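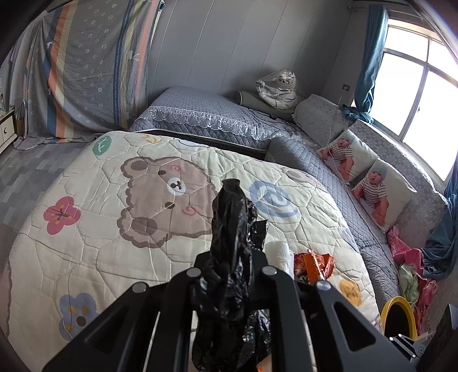
Posted by Miyuki Kaneko on Wednesday, October 11, 2023
Filed under: home, things I bought and argued with

I have never trusted a quilt with a face on it. For most of my adult life I've bought plain bedding in colors the stores like to call oatmeal or fog, and I held the opinion that anything with a cartoon animal belonged on the bed of someone under ten. So I can't fully explain why the bed in the back bedroom now has a big brown bear looking sideways at you, with pink swirls on its cheeks.

Part of it was the price. Flidholm had it marked down to 51 dollars and I was there for a lamp. The other part was the cream background, which I told myself would "go with everything." It does not go with the curtains.

The tag made a few claims, and I want to go through them, since I doubt anyone at the company ever ate a snack on the thing.

First, "stain resistant." Resistant is a slippery word. The back bedroom is where everybody ends up on a weekend, and weekend people bring oranges. They bring chips. They put the wrappers down wherever they happen to be sitting. I have already had one drip of orange juice on it, which came out with dish soap and cold water, but so would a drip on my old oatmeal blanket. I'm giving the credit to the soap.

Second, "hides everyday mess." This one annoys me because it's half true. All those flowers and swirls do pull your eye around, and an orange wrapper doesn't shout at you the way it would on plain cream. I don't think that's a good thing in a bedspread. I would like to be shouted at. I found a piece of peel last week that had gone hard as a guitar pick, and I'd walked past it for days. 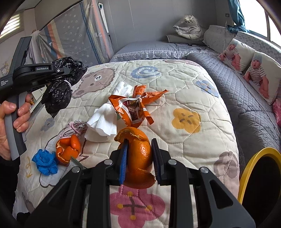 Third, "lies smooth after every wash." Mine has been through the machine four times, and it creases wherever it feels like creasing. The stitching has held, I'll give it that. It's done in rounded little shapes, like a honeycomb drawn by someone in a hurry, and crumbs settle into the seams. I tried the Pranix brush that claims to pick up "up to 700 crumbs a pass" (who is counting?) and it mostly moved them from one seam to the next. Shaking the quilt out the back door works better and costs nothing.

As for trash, I've gone back and forth. A friend swears by a little bin next to every bed, and I bought one from Karaca, and people used it for socks. Now I keep paper towels and some black plastic bags in the nightstand drawer. Peel and wrappers go in a bag, the bag gets knotted and goes out to the kitchen. It's dull and it works about half the time, which is better than the bin did.

I looked at the Jirnstead catalog again last night. They have a plain one, heavier, in a color called "stone," for 200 dollars, and it also says stain resistant. Same word, four times the money. I closed the tab.

The bear is staying until at least December, when my sister visits and will have opinions. If anyone has a way of getting crumbs out of quilting seams that doesn't involve buying a brush, leave it in the comments. I won't believe you, but I'll try it.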